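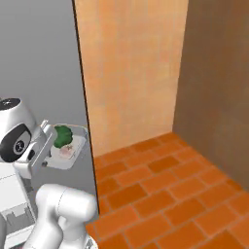

Tray carry task in the simulated scene, with the gripper holding the tray by its near rim.

Home Projects Reports People Contact
3 min read

Imero planning and control software: progress report for June

Dear Luzius,

Thank you for your patience with this one, and for the very useful comments on our last report, which Qianru pinned above her desk and has been working through ever since. Most of this period went into the carrying tasks, and I'm happy to say they are in much better shape than when we last wrote to you.

The main change is in how the planner treats a tray with food on it. Until the spring it planned for the arm and the tray and gave no thought to the load, so a perfectly legal path could tilt the tray far enough to send the broccoli over the lip. Haoran has now added a limit on tilt and a second, softer limit on sideways acceleration, and both are checked along the whole path. The price is planning time, which went up to 400 milliseconds for a typical carry. We can live with that for now, but we would like to bring it down again before the hardware sessions.

We ran 2219 simulated carries on the new version, with the starting pose and the food placement varied each time. The failures that remain are mostly of two kinds. In the first, the wrist comes too close to a wall corner and the planner gives up early, although a longer way around exists. In the second, the grip on the rim slips a little during a fast turn and the controller doesn't notice until the tray has already started to sag. Hermenegildo is working on the slip detector, and his first version (it watches the finger forces only) is already merged behind a switch.

Perception has moved more slowly, I'm afraid. Fitum, our labeling tool, was rewritten to read the new scene files, and that took longer than planned — mostly my fault, as I had underestimated how many old scripts leaned on the previous format. Flat items lying on a pale tray are still the hardest for the segmenter. Broccoli it finds very well. We have set aside 100 scenes with flat food in them as a fixed test set and will report on those separately from now on.

On spending, we are within budget. The one change we'd ask you to approve is moving some 10 percent of the travel line over to computing, as the larger simulation runs have eaten more hours than we expected.

Next period we plan to finish the slip detector, give the planner a proper retry near corners, and start the Fellex integration, beginning with logging. Qianru will send the updated schedule separately.

With warm regards from all of us,
Shuzhen Zou

Back to Reports Next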